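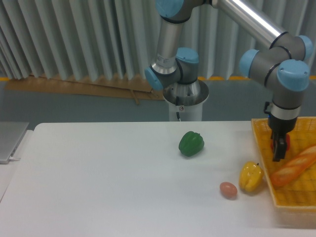 Wednesday, arm cell

Came in at 7:40 to find the Mogensen sulking again. Same complaint as in August: pick goes fine, place goes fine, and then every so often it stops over the basket and considers its life. Pendant says 1741, which the Sustix manual translates as "tool condition." Thank you, Sustix.

Things ruled out before coffee:
Air. There is no air on this gripper. I checked anyway.
Payload setting. Still what we entered last time. Egg, pepper, bread, none of them going to trouble the wrist.
The black cable down the front of the pedestal. Tugged it, wiggled it, ran the arm while wiggling it. Nothing.

Moved on to the gripper. Blue light on, so it has power and thinks well of itself. Had it open and close 200 times in free air with nothing in the fingers. 200 clean cycles. Naturally.

Then ran the bench set: green pepper, yellow pepper, egg, bread in the yellow basket. It threw 1741 on run 16 and again on run 32. I got quite excited about that, wrote "every sixteenth!!" on the whiteboard, and drew a box around it. Runs 33 through the end of the morning were all good. Whiteboard has been wiped.

What both faults did have in common was the approach height. The arm was coming straight down over the upper left corner of the basket, and the Pivora script had the drop point lower than I remembered setting it. Somebody taught it against the old basket, the deep one, and I have a nasty feeling the somebody signs this notebook. With the low drop point the fingertips can brush the weave on the way down. The gripper feels a push it didn't ask for and reports the only thing it knows how to report.
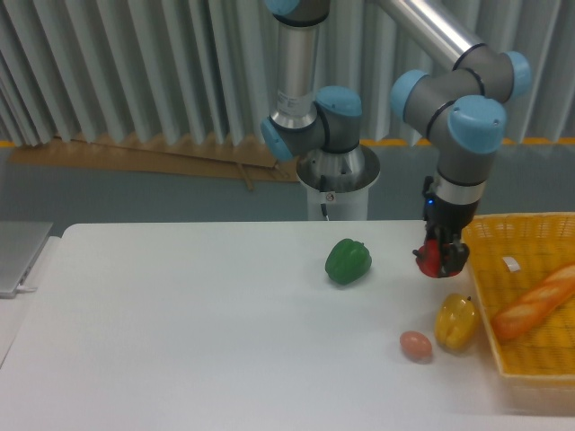
So, changes made:
Raised the drop point. Raised the hover point to match, so it goes across high and comes down last.
Slowed the final descent to the slow setting. It looks painfully polite now, but the egg is happier and so am I.
Re-taught the basket corner with the basket pushed to the right edge of the table, which is where it lives. Please leave it there. If it has to move, teach the corner again; the arm will not notice for you.
Wiped the fingertips with a dry cloth. Do not use the orange cleaner, it leaves them slick. Ask me how the last egg went.
Checked the flange bolts. All snug, marks lined up.

Ran the bench set again after lunch and got no 1741. I'm not calling it fixed. I called it fixed in August and there's a page in this book to prove it.

Still open:
Yellow pepper is sitting tight up against the basket and I don't love the clearance for a grab from that side. Either shift its start point left or approach with the wrist turned. Try the lazy one first.
Backup of the new points is on the laptop only. Copy to the Rarkley share before anybody updates anything.
The flattened cardboard by the curtain needs to go. It has been "going Friday" for a while.
Look up whether 1741 can be split into something more useful in the gripper settings. There's a checkbox called "extended reporting" that I have never dared tick.

Left the arm parked, brakes on, pendant on its hook. Egg back in the fridge.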